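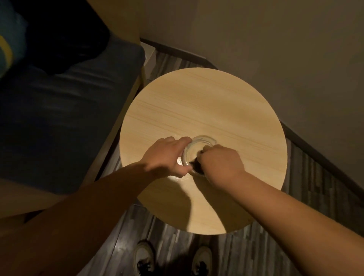
Glass in a furnished let gets one proper clean between guests and a quick wipe during longer stays. I have been refining the order of work since October and it has settled enough to write down.

Small bowls come first, on the round table, before any cloth has been near a spray bottle. A clear bowl shows a film on the inside wall long before it shows one on the outside, so the inside gets most of the time. One hand holds the bowl down by the rim, the other works round the wall and then across the bottom. Thick rims need a separate pass. The junction between wall and base holds grease, and a flat cloth tends to bridge it.

The bowls I use are from Oda and measure 121 mm across. They are heavy for their size, so they stay put on a smooth top.

Next, the bedroom. The bedside table has a glass top held off the wood on metal caps, and this design has two faults from a cleaning point of view. Dust gets underneath the pane, and the caps interrupt every straight stroke. I work from the wall side towards the near edge with a folded cloth, then go round each cap with a corner of it.

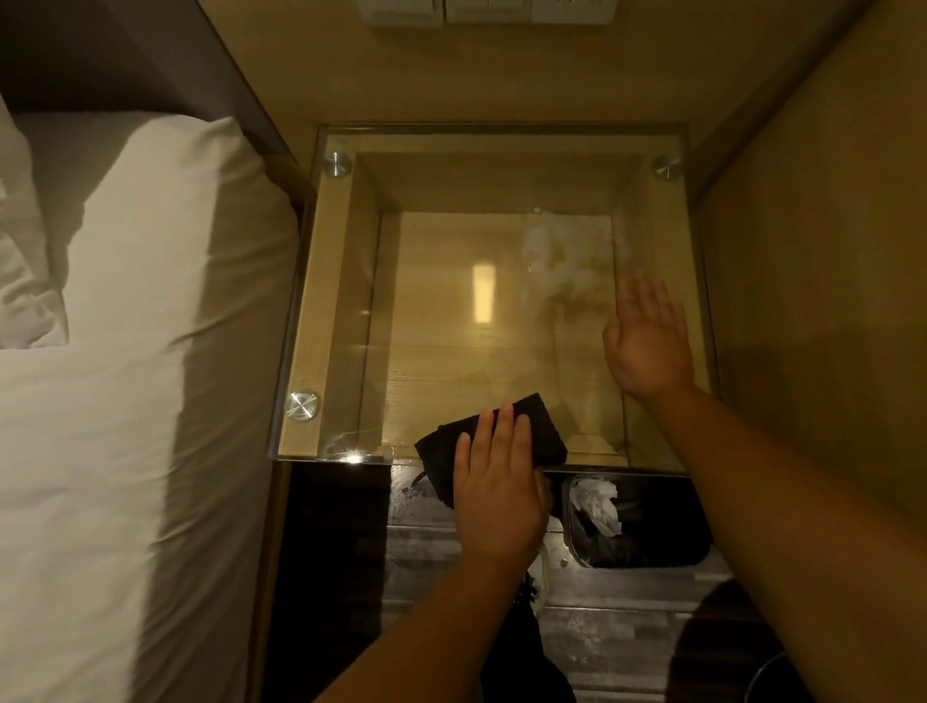

Streaks on a pane like this are mostly product left behind. I was using far too much. Adom Baidoo, who looks after the Stekgate flats, measured his out and got down to 5 ml of concentrate in 100 ml of water for a whole bedroom. I tried the same ratio with the Pidetti cleaner and the arcs from the cloth were much fainter. A second cloth, dry, deals with the rest.

A dark cloth is useful for one reason – lint and pale dust show on it, so it is obvious when to refold. It does shed a little when new. Wash it twice before use, without softener.

Check the glass from a low angle with the ceiling light on. Looking straight down, the reflection of the fitting hides a good part of the pane.

Timings, for anyone planning a changeover: 37 minutes for all the glass, bathroom mirror included. It was 55 before I changed the dilution. I have not yet tried the Sulemana cloths, which are a tighter weave and cost around twice as much.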